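Plarkach open-front storage bins, blue, set of three
Review by Chiyo Ueda

I bought these for the first-aid supplies at work, which used to live in one deep drawer. They went up in February and have been in daily use on a plain particle board shelf ever since.

The bins are blue plastic with a low lip at the front and small slotted handle holes near the top. They stand side by side without fuss, and I can get a hand in without pulling the whole bin out. 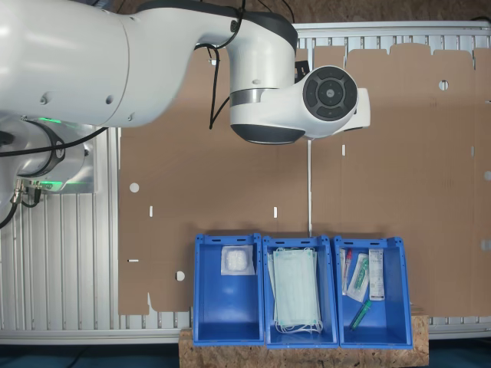

I keep gauze in one, face masks in another and assorted small items in the last. The plastic is stiff enough to lift a full bin by the rim. The handle slots are on the small side — fine for fingertips, awkward in thick gloves.

Sealed dressings are where they do best. The packets are slippery and never stacked well in the drawer, but here they can lie any way up. We get ours from Fuhrmann, in printed bags, and I check the size before putting each one away. 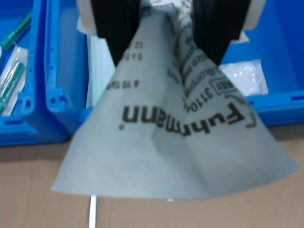

Labels are the weak point. The ones supplied peeled off within a fortnight, so I now use cloth tape and a marker. Setsuko Higuchi has the Vekell version in her stockroom and says hers have a proper label slot, though they cost more.

Dust does get in, as there is no lid. I wipe them out at the end of the month with warm water and washing-up liquid.

Four stars. I would buy them again for packets, but not for anything loose.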